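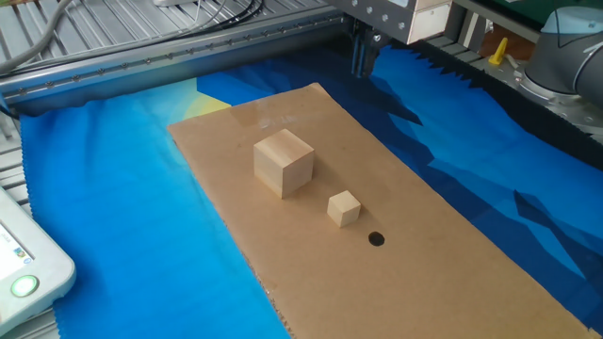

Two wood cubes on a cardboard mat, bigger one upper left.

How to seal raw wooden blocks with oil and beeswax

Quick version first, for the impatient. Sand, wipe, oil, wait, wax, buff. The rest of this page is the details and the places where I messed up.

Works for kids' blocks, game pieces, drawer knobs, little display stands. Anything small and raw. Not for stuff that already has varnish on it – strip that first, different page.

What you need

Raw wood blocks, any size
Sandpaper, 150 and 220 grit
Mineral oil, the food grade kind from the drugstore
Beeswax, pellets or a bar you can grate
Old T-shirt, cut up
A glass jar you don't want back
A pot of water
Scrap cardboard, a good sized piece

I get my blanks from Clorkano, mixed bag, mostly pale stuff. Drilby sells them too but the edges come sharper and you sand more. Either is fine. Offcuts from your own saw are fine and free.

Step 1. Sand

Put the paper flat on the table, grit up, and move the block over it. Do not wrap the paper round the block and rub, you'll round the faces and then nothing stacks. 150 first, only until the saw marks go. Then 220.

Go with the grain on the faces. End grain is the two sides that look like dots instead of lines, and it takes longer. Just keep at it.

Corners: one light pass on each edge, held at a slant. For toddlers do more, run your thumb down it and if it bites, go again. Small blocks are a pain to hold, so stick the paper to the table with tape on all four sides and use two fingers.

Step 2. Raise the grain

People skip this. Damp cloth, wipe every side, let it dry all the way. The wood will feel fuzzy. Sand again with 220, very light. Smooth now and it'll stay smooth the next time somebody spills juice on it.

Overnight to dry is best. I've rushed it with a hair dryer and got a crack in one, so.

Step 3. Make the wax

Four parts oil to one part beeswax, by weight. More wax makes it stiffer, less makes it greasy. I like it a bit stiff.

Put both in the jar, jar in the pot, water halfway up the jar. Low heat. Don't melt wax straight on the burner, it can catch fire. Don't walk off either. Stir with a stick untill it's clear, then turn off the heat and let the jar sit in the water a while before you lift it out. Use a mitt.

It sets up like shoe polish. Lid on, keeps for ages in a cupboard. Label it!! Looks a lot like lard.

Torvik makes a ready mixed one in a tin, pretty much the same thing, costs more. Good if you only have a handful to do.

Step 4. Oil

Plain oil first, no wax. Pour some on the cloth and wipe all six sides. End grain will drink it, give it a second go right away. Wait 30 minutes. Wipe off whatever is still sitting on top.

Set them down on the cardboard, not on newspaper – ink comes off on wet oil and you'll be back at step 1. Leave gaps so air gets round them. Flip them after an hour or so.

Color will go darker and yellower. That's normal. Pale wood changes more than you expect, so test one first if you care about the shade. Maple stays lightest for me, pine goes quite orange.

Step 5. Wax

Next day. Small dab on a clean bit of cloth, rub in circles, then with the grain. Thin coat. If you can see it white in the corners, that's too much.

Leave it 5 minutes, then buff with a dry cloth. Buff harder than feels needed. Should feel silky, not sticky.

Second coat if they're going to get chewed on or handled a lot. Otherwise one's plenty.

Doing a big batch

Biggest lot I've done was 1,252 blocks for a play group, over most of May. Don't dip them in a bucket of oil. Tried it. They soaked up so much they wept for a week and stuck together in the bag.

What did work was doing one step for the whole tray before starting the next, and using a Nullov mesh rack for drying so there was no flipping. Gloves too, your fingers get raw from the paper.

If it goes wrong

Sticky after a day – too much wax. Rub with a dry cloth, warm the block in your hands a bit, rub again.

Patchy – you missed spots when sanding or there was old glue. Sand that face back and re-oil.

Oily marks on the shelf – not wiped enough. Stand them on paper towel for a couple days.

Dull after a few months – just wax again. No sanding neccessary.

Cleaning them

Damp cloth, drop of dish soap, dry right away. Never the dishwasher, never a soak in the sink.

Cloths: spread them out flat to dry before they go in the trash, don't ball them up. Mineral oil isn't the bad one for this but linseed is, and it's a good habit if you ever switch.

Contact | Copyright, all rights reserved | Back to top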